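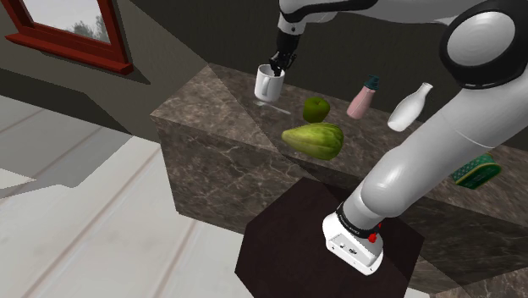 *White mug on a marble worktop.*

## Removing tea stains from sealed marble

Mix baking soda with water to a thick paste. Spread it over the stain, 5 mm deep, and cover with cling film. Leave for 6 hours, then lift off with a plastic scraper and rinse.

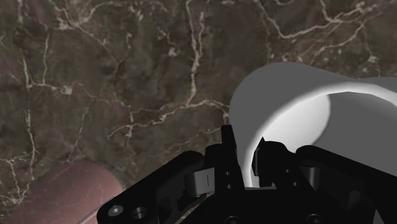
Test the paste on a hidden corner first. Pale stone shows rings at once. On dark brown marble with fine cream-white veins, check the veins separately, as a faint stain is easily taken for veining. Never use vinegar.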